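Datasets > Household > Moving and Storage > sugden-box-log

# sugden-box-log

A log of moving boxes packed, shipped and opened by households leaving the Sugden apartments in Coltville.
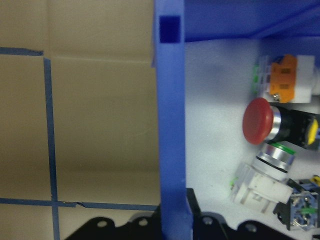
The log has 432 rows, one per box. It was kept by Aba Kwofie and typed up from paper sheets by Evie Pickering. Last update: Jul 15, 2019.

## Files

- `boxes.csv` is the main table
- `households.csv` has one row per household, 20 in all
- `rooms.txt` lists the room names we allow
- `notes/` holds scanned sheets, not cleaned up

## Columns in boxes.csv

- `box_id`: household number, a dash, then the box number written on the sheet
- `size`: small, medium, large or wardrobe
- `room_from`: the room it was packed in
- `room_to`: the room it was opened in, blank if never reported
- `weight_lb`: bathroom scale, whole pounds
- `reused`: yes if the box had been used for an earlier move
- `damage`: none, crushed, torn, wet, other
- `days_to_open`: days between delivery and opening

Weights were taken before the truck was loaded. Household 13 had no scale, so its weights are blank. Please don't fill them with zeros. An earlier copy of the file did that and the averages came out wrong.

## Known problems

`days_to_open` is filled in for 349 boxes. The rest were still closed when the family sent back the sheet, or the family didn't send it back. We can't tell these apart.

"Den" and "office" were used for the same room by a few households. We left them as written.

"Wet" covers anything from a damp corner to a soaked box. The scans sometimes say more.

Two carriers were used, Jurkel and Ultdale. The carrier is in `households.csv` only, so join on the part of `box_id` before the dash. Don't use this table to compare the carriers. Ultdale took mostly the short trips inside Coltville.

## Privacy

Names, street numbers and phone numbers are not in the tables. The scans had them blacked out by hand. If you find one we missed, open an issue without repeating it there.

## Changes

- v3: split `room` into `room_from` and `room_to`
- v2: removed duplicate rows from the September sheets
- v1: first upload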